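Robots at Work > How-To

How to test whether a robot arm can handle a small repair job
Posted in July by the Breremen workshop desk

Robots still can't fold your laundry at a speed worth paying for. Taking parts out of an old computer is a fairer test – the parts are stiff and the case stays put. We use the steps below before giving any chore to an arm.

1. Do the job by hand

Write down every move, including the ones you make without thinking. Our list for one computer had 37.

2. Give each part a place

Print a plate with holders and sockets, and mount it upright where the arm can reach. A thin part held on edge needs a slot, and a block needs a square pocket. Keep the teach pendant close by, with the red stop button in reach.
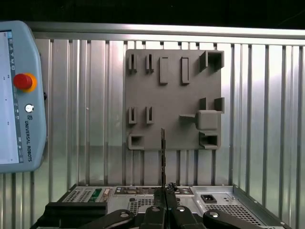
3. Run it slowly

Start with one thin board and an open case. Stop if the fingers twist the part.

4. Log every try

Count a run as good only if no one touched anything. In our last round we made 183 tries, and 9 needed a hand.

5. Move the case

Shift it 2 inches and run again. Most setups fail at this point, and a kitchen drawer is harder still.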